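Futier Knit Fit Notes
A small data set about how sweaters fit, and how they keep fitting

Hello, and thank you for stopping by! These files hold fit notes for 139 knit tops, mostly pullovers and cardigans with a few vests that somebody slipped in and that I grew fond of. There are 445 notes in all, because most of the sweaters were tried on by more than one person, and a good many were tried on again after a wash. If you sew, knit, sell clothes, or have simply wondered why a medium from one shelf hugs you and a medium from the next one swallows you whole, I hope you'll find something useful in here.

I started writing these down at my kitchen table — on the backs of envelopes, I'm sorry to say — and it was Erhan Sarıgül who talked me into putting them in a proper table with proper columns. He also checked the sleeve numbers, twice, so please think kindly of him when you use them.

What's in the folder

notes.csv has one row for each try-on
garments.csv has one row for each sweater, with fiber, knit type and label size
colors.csv has the color names and what I folded them into
washing.txt has my washing diary, typed up as it was written

The columns you'll want first

garment_id: matches the same column in garments.csv
label_size: whatever the tag said, spelling and all
chest_flat: inches, armpit to armpit, laid flat and not stretched
sleeve: inches, from the shoulder seam to the end of the cuff
feel: snug, easy, roomy or huge, in the wearer's own opinion
washed: how many times the sweater had been through the wash by then

Colors
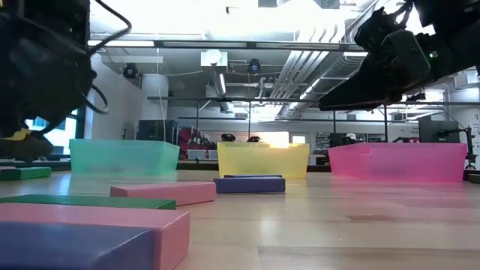
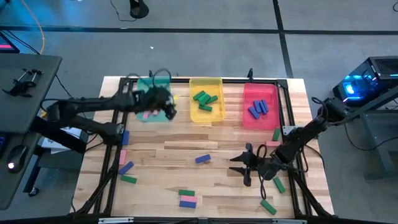
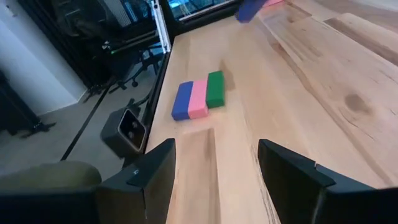
Color names gave me more trouble than all the sleeves put together. The shops call things oatmeal, fog, brick, moss and so on, and two tags reading "moss" can be as different as a lime and an olive, so I folded everything down to 11 plain names and kept the original wording in its own column. Pink and red were the hardest to settle. Going by the blocks in the row on the table, blue, pink, green, anybody could sort those and be home for lunch, but a faded raspberry cardigan will start an argument in any house. When two of us couldn't agree, I wrote down both names with a slash between them, and you're welcome to pick whichever you like.

Where the sweaters came from

Most came from the Voddale and Sildale shops, plus a bag of older Aksoy cardigans that a cousin was clearing out (bless her, she had kept every tag). The notes were taken by 4 wearers of quite different heights and builds. That's a small group, so please don't treat the feel column as the last word on how a sweater will sit on you.

Known problems

Raglan sleeves have no shoulder seam, so for those I measured from the neckline and put an R after the number. You'll need to strip the R off before you do any sums. A few early rows have no wash count, and I left them blank — guessing seemed worse. Anything with a turtleneck was measured with the collar folded down.

Using the notes

Use them however you like, for your own closet or for your shop. A mention of the Futier name would be lovely. If you find a mistake, send me the garment_id and the row, and I'll get the sweater out of the drawer and measure it again, usually on a Friday.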